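Our group started out wanting to study wardrobes, and I still think that would have made a good project, but by October we had narrowed things down to one question: what does a household do with its woollies once they come off the shelf? Pui-shan Shih suggested we call it the Kellerano project, after the street her nan grew up on, and the name stuck well before we had a method to go with it.

We spoke with people in 21 households and asked each of them to fold a jumper the way they normally would. Nearly everyone did it on the bed. We had set aside a whole page of the survey for tables and ironing boards, and most of it came back blank.

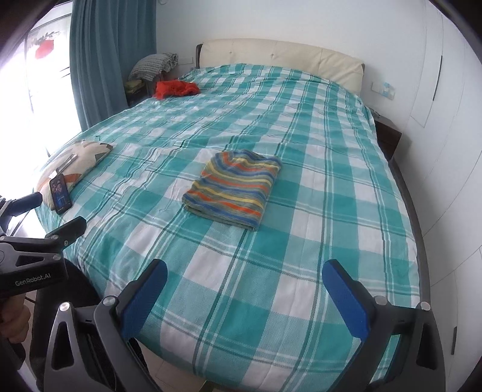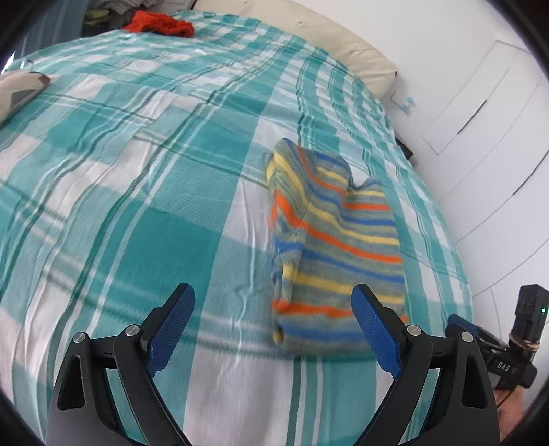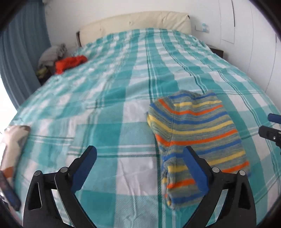 The striped knit on the plaid bedspread, in all three

Report by Orysia Shevchuk
with Satish Thakur and Iara Henríquez

A bed is a generous sort of work surface – wide, soft and at a decent height – and I grew up folding on one, so I'll admit to some bias. The trouble is that a knit doesn't hold a crisp edge the way a cotton shirt does. The striped one was a helpful garment for us to look at, as you can follow the orange and blue bands and see how they curve or slant wherever the layers turn over. On a plain jumper you'd miss most of that.

Iara kept the fold diary, which ran to nine pages and is attached as an appendix for anyone with the patience (it's lovely, please do read it). She found that people who fold sleeves in first were happier with the finished shape, though they also grumbled more about the time it took. Satish thinks the size of the shelf matters more than the method, and we went back and forth on this over a good many cups of tea.

If we did it again we'd ask about colour. Several people told us they put their brightest knits on top of the pile so they can find them on a dark morning, and we hadn't left any space on the form for it.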